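Skaltis Student Robotics Club
Arm Station Manual for Members
Section 5: Setting Up the Gripper and Practicing the Cap Grip

Revision of March 12, 2019. Text by Benedek Balogh.

5.1 Before you begin

This section explains how to prepare the gripper of the Terska arm for the exercises with caps and tubes. It is written for members who have already completed Section 4 (switching on, homing, emergency stop). If you did not complete Section 4, please do it first. It takes one afternoon.

You will need the following:

The Terska arm, mounted on its base plate and homed.
The gripper with both fingers.
The wrist camera with its short cable.
The hex key set from the drawer under the station computer.
A soft brush and a dry cloth.
The practice object which your group leader gave you.
The station notebook and a pen.

Note: The hex keys in the drawer are metric. Please do not mix them with the keys of the bicycle repair box, they look the same but two of them are rounded.

CAUTION: Keep the emergency stop within reach of your left or right hand during the whole section. Long hair must be tied and sleeves must be rolled up. Necklaces and lanyards go off.

5.2 Checking the fingers

1. Move the arm to the SERVICE position. On the station computer, open the Kozma control window, choose Positions, then Service, and press Go.

2. Wait until the status line says Idle.

3. Switch the gripper power to OFF. The gripper power is a separate switch from the arm power. The arm may stay on.

4. Push each finger gently with one hand. It should not move sideways. If it moves sideways, tighten the two screws on the outer side of that finger. Tighten them until the key stops and then stop also. Do not use more force.

5. Clean the inner side of both fingers with the brush, then with the dry cloth. Do not use alcohol or window cleaner.

6. Look at the finger tips. Small scratches are normal after one season. A crack is not normal. If you find a crack, write it in the notebook, put the red tag on the gripper and do not continue.

7. Switch the gripper power to ON. The fingers will open completely. Do not hold anything between them at this moment.

CAUTION: The fingers open and close without any sound warning. Never place your own finger between them while the gripper power is ON, also not when the arm is in Service position.

5.3 Connecting the wrist camera

1. Connect the short cable to the camera first and to the arm second. In the other order the Kozma window sometimes does not find the camera, and you must restart it.

2. Lead the cable through both clips. Between the clips the cable should hang a little. A tight cable will pull the plug out when the wrist turns.

3. In the Kozma window, open Camera and press Start. The picture should appear after a few seconds.

4. Check that the finger tips are visible in the lower part of the picture when the gripper is closed. If they are not visible, loosen the camera bracket, tilt the camera and fasten the bracket again.

5. Set the brightness by hand. Automatic brightness must be off, because it changes the picture each time a dark finger comes near a bright object, and then your recordings cannot be compared.

Note: If one side of the picture is very bright and the other side is normal, it is usually the window. Pull the blind halfway down. It is not necessary to make the whole room dark.

5.4 Setting the grip force

The grip force is given in the Kozma window as a number from 0 to 100. This number is not newtons and not percent of anything you can measure at home. It is only a scale for our station.

1. Open Gripper, then Force.

2. Type 5 and press Apply. This is the start value for all new members.

3. Hold a piece of folded paper between the fingers by one corner, with your hand well outside, and press Close.

4. Pull the paper slowly. At force 5 it should come out with light resistance.

5. Raise the value by 2 and repeat. Stop when the paper does not come out any more with a light pull. Write this value in the notebook, together with your name.

CAUTION: Do not go to 100 to see what happens. The setting exists for the calibration block only. Last year one finger was bent in this way and we waited a long time for the new one.

Note: After changing the force, always press Apply. If you only type the number and close the window, the old force stays. This is the most common mistake at the station.

5.5 The cap grip

In this exercise the gripper takes a round cap from two sides while the cap is on the end of a tube. The aim is to close on the cap evenly and hold it, without pushing the tube away and without turning it. The members who prepare for the Skinville spring competition should be able to do this before they start with Section 6.

1. Fix the practice object so that the end of the tube with the cap is free and you can reach it with both fingers. Nothing should stand in the way of the fingers on the left or on the right.

2. Move the arm by hand control to a place in front of the cap, one hand width away.

3. Turn the wrist until the two fingers are on opposite sides of the cap. Use slow speed.

4. Look at the camera picture. The cap should be in the middle between the finger tips. Correct with the arrow buttons, one step at a time.

5. Move forward until the tips are beside the rim of the cap. The tips should not touch the tube behind the cap. On a cardboard tube they will leave marks.

6. Press Close. Keep one hand at the emergency stop.

7. Compare your camera picture with the picture below. 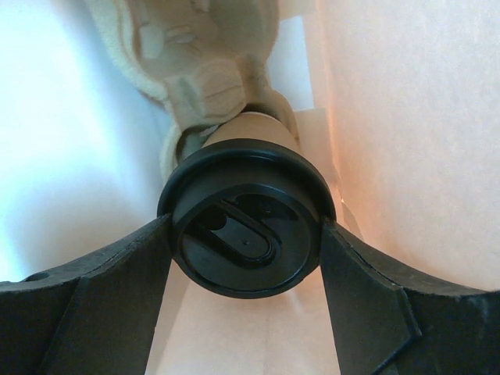 Figure 5-1. Cap held between the finger tips, seen by the wrist camera.

8. If your picture is similar, press Save Position and give it a name that other people can understand. "capgrip_left_table" is good. "test2new" is not good.

9. Press Open, move the arm back one hand width and let it stand for a moment. Then call the saved position with Go and press Close again. The cap should be held in the same place as the first time.

10. Save the camera recording. The recording number is given by the computer, for example 968. Copy it to the notebook next to the name of your position.

Points to compare in Figure 5-1:

The fingers come from the left and from the right, and the cap is between their tips. If in your picture only one finger touches, the wrist is too far to one side. Open, correct by one step, and close again.

The inner face of this cap has a long rounded slot, and it lies diagonally. A slot like this is a very practical mark. Look at its angle before you close and after you close. If the angle has changed, the cap or the tube was turned by the gripper, and the two fingers probably do not arrive at the same time.

The cap is shiny and the fingers are dull. With a shiny cap you can get a bright reflection on the rim, and this can look like an edge. Please do not correct your position after a reflection.

Your practice object may have another color or another shape behind the tube. This does not matter for the exercise, only the cap and the tips matter.

5.6 If something is not right

The cap slips when the arm moves back.
Raise the force by 2 and try again. If it still slips after you did this several times, clean the finger tips as in 5.2. Dust from cardboard makes the tips slippery.

The tube bends or moves when the gripper closes.
The force is too high, or the object is not fixed well. Check the fixing first.

The picture freezes.
Press Stop and Start in the Camera window. If this does not help, switch the gripper power to OFF and check the plug at the arm side. Do not pull the cable to test it.

The saved position is different after a break.
Somebody probably homed the arm from another starting place. Home it again as in Section 4 and repeat steps 2 to 8.

The Kozma window shows "Limit" in yellow.
The wrist is near the end of its turning range. Turn it back by half a turn and come to the cap from the other side. The two fingers are the same, so the grip is also the same.

5.7 Leaving the station

1. Open the gripper and remove the practice object.

2. Send the arm to the PARK position.

3. Set the force back to 5 and press Apply.

4. Switch off the gripper power, then the arm power.

5. Put the cap on the camera lens. Leave the cable connected.

6. Sign the notebook. If you changed the camera bracket, write this also, so the next group knows that their old recordings will look different.

Questions about this section can be written on the last page of the station notebook. I read it before every club meeting and put my answer under the question.

Continue with Section 6: Turning and Removing a Cap.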